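Section 2. Making the Braided Bracelet

Before you begin, read all steps one time. The Tendis bracelet kit has enough cord for 2 bracelets, so two girls can share one kit if they sit side by side.

You will need from the box: the cord, the cardboard disk with slots, the beads bag. You will also need scissors and tape, which are not included.

1. Cut the cord into pieces of 100 cm. Use a ruler for the first piece and measure the others against it.
2. Fold all pieces in the middle and tie a knot, leaving a small loop at the top. 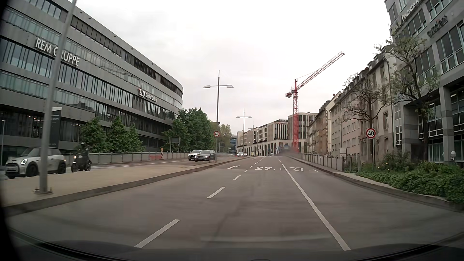 3. Push the knot through the hole of the disk. The loop must stay on the back side — tape it there if it slides.
4. Put one cord in each marked slot. The slot at the bottom stays open.
5. Take the third cord to the left of the open slot and move it into the open slot. Turn the disk until the new open slot is at the bottom. Repeat.

Note: Do not pull the braid from behind while you work. It becomes thin and the beads will not sit well.

6. After some 2 inches of braid, you can add the first bead. Slide it on the cord before you move this cord.

Caution: Small beads are a danger for children under three. Close the bag when you take a break.

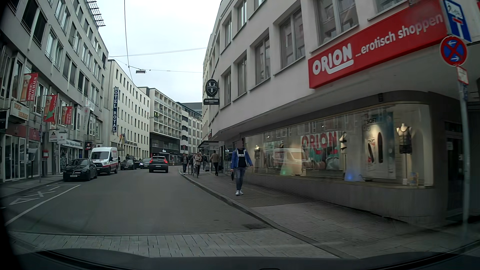 City street with the ORION shop on the right.

7. When the braid fits your wrist, take it off the disk, tie all cords together and cut the ends — but leave enough for closing through the loop.

If a slot tears, cover it with tape and cut it open again.

Text by Kiều Đàm, revised October 2019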